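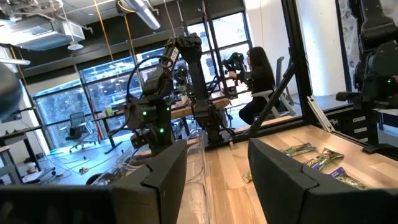
Photo: Golta Home Guides

Guides > Kitchen storage > Hindum > Setting up the snack station

Last updated: 2022-08-25

Section 3. Laying out the bags before you fill the station

The leaflet in the Hindum box claims you can go from unpacking to a tidy snack shelf "in moments". We doubt it. Ours took most of an evening, and a good part of that went on putting bags into the wrong slots and taking them out again. The steps below are slower than the leaflet's and leave out the parts we found to be of no use.

Before you start

You need a clear stretch of tabletop and whatever snack bags you mean to store. A light wooden table is fine. The leaflet recommends the Hindum sorting mat (part 1413, sold separately). We tried it and went back to the bare table.

1. Put everything on the table at once. Don't feed bags in straight from the shopping, whatever the leaflet says.

2. Spread the bags out so that each label can be read. Purple and green packaging is easy to mix up when one bag lies close behind another, and two flavours from the same maker may differ only in the small print.

3. Pull any small packet away from the full-sized bags. A little yellowish-green one on its own is easy to find. Under a larger bag it will probably stay there until spring.

4. Check the dates. Put the soonest at the front of the row.

Note: The colour stickers supplied are meant to match "most popular snacks". They matched none of ours. Write on the blank ones instead.

5. Fit the divider to the base with the notch facing you. It should click. If it doesn't click, turn it round; the arrow moulded on the underside of our divider pointed the wrong way.

6. Stand the large bags upright, top seam uppermost, no more than 2 to a slot. The leaflet shows four. Four will go in, but you won't get one out without the others coming with it.

7. Drop small packets into the front tray and leave the lid off for now.

Caution: Do not squeeze air out of sealed bags to make them fit. The seams can split, and the crumbs get under the divider.

Caution: Keep clear tubes, jars and other see-through pieces to one side of the table while you work. They are hard to spot against pale wood and easy to knock over with a sleeve.

If the bags won't stand up

Slots are 71 mm deep, which suits a medium bag and not much else. Lay wide bags flat along the top rail. The extension clips from the Hailu range are supposed to help with this. We fitted a pair in September and the rail still sagged, so we would keep the money.

Spare dividers can be ordered from the Lillville depot. Quote the number on the base, not the one on the box. The two are different on every unit we have seen.

Next: Section 4. Fitting the lid

We use cookies to remember your region and reading settings. Accept all | Manage choices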